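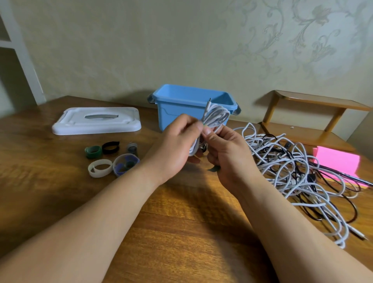 Can a Robot Tidy Up Your Cables Yet?

Think about a chore you really don't like. Maybe it's matching socks, or maybe it's that drawer full of charging cords that have wrapped themselves around each other like spaghetti. Wouldn't it be nice to say, "Robot, please sort this out," and go play outside?

Well, people are working on it! Some robots are already good at chores. There are round ones that vacuum floors, and there are big ones in warehouses that carry shelves from place to place all day long. Those jobs suit a machine because a floor stays flat and a shelf stays the same shape (most of the time, anyway).

A cable is a trickier thing altogether. Pick up one end and the rest wiggles, droops and slides under its neighbors. Every tangle is new. Engineers call things like cables, towels and shoelaces "deformable," a long word that just means they change shape when you touch them.

Now try it yourself. Take one cord and wind it into neat loops, then wrap a strap around it so it stays put. Did you notice how much your hands were doing? One hand pinches the top of the coil while the other holds the loops from below. Your fingers feel when a loop is slipping, and you squeeze a little harder before you've even thought about it. White cords mixed up with black ones are a bit easier, but when two white cords cross, which one is which? Even grown-ups have to tug and see what moves.

Wubit Fikre builds robot hands at a workshop called Todorova, and she has a robot there named Juser. Juser has 2 arms and has practiced coiling cords 3085 times. "On a good day it takes four minutes to do one cord," she says, "and then sometimes it drops it!" Her niece can do the same cord in almost no time, and put it in the bin, and snap on the lid.

So can machines do this chore? A little, slowly, if a person lays the cord out nicely first. A big knotted pile is still very hard for them.

Something to try: put on thick mittens and coil a cord with your eyes closed. That's a bit like what it is to be Juser. How many loops can you make before it all springs open?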